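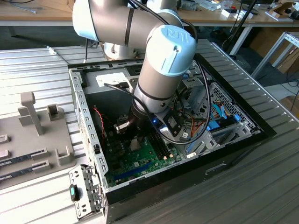
A gripper over the memory slots of a desktop PC at the Noltton workshop. Two memory modules sit in the grey 3D-printed holder to the left of the case.

Home | Features | Workshop | Students | Back issues

Slot by slot

2019-07-12

Fitting a stick of memory takes a person a few seconds. The second-year automation students at Noltton have spent most of two terms on it, and their entry for the Sedcombe assembly contest rests on doing it without hands.

The contest rules are short. A team is given a used desktop computer, lid off, lying on its side. Its arm must pick a memory module from a holder of the team's own design, carry it to the board and seat it in the slot named by the judges. Each team gets 30 minutes and as many attempts as will fit. Points are lost for a damaged latch, and a cracked board ends the run.

The Noltton cell is called Vlad, a name inherited from an earlier year group along with most of the code. The arm is a UR model bolted to a table of aluminium extrusion. Nearly everything else was made or adapted in the building, and the holder has taken up more of the students' time than the arm has. The first version held the modules flat, which left the fingers no clear way to grip the edges. Later versions hold them in slots. The printed part costs little and can be replaced overnight, so the team changes it freely and keeps the old ones in a crate.

Picking up was solved by November. Insertion was not. A module has to enter the slot square to the board, with its notch over the key, and then be pushed home evenly at both ends. The arm repeats its position well enough, but the case does not: a chassis put back on the table by hand is never quite where it was. The students now touch off against two edges of the case before each run and correct the path from there.

The push itself is controlled by force. The arm lowers the module until it meets resistance, makes a small rocking search, and presses only when the reading drops. The limit was set low at first, and modules were left half seated. It was then raised in small steps on a scrap board until the latches closed.

Results are logged in a shared spreadsheet, which held 3,570 rows when we visited. Many are failures from the first term. In the latest block of 100 runs, the most common fault was a module twisting slightly between the fingers on the way over. New finger pads are being cut from a softer rubber supplied by Trisen, and the transfer speed has been reduced until they are fitted.

Cables are the remaining problem. The contest case may have its wiring routed differently from the practice one, and a loom across the slots would stop the arm before it reached the board. The rules allow a team to tie back loose wires before the clock starts. Noltton has written a checklist for this and intends to use all of the time permitted.

200 shares | 30 comments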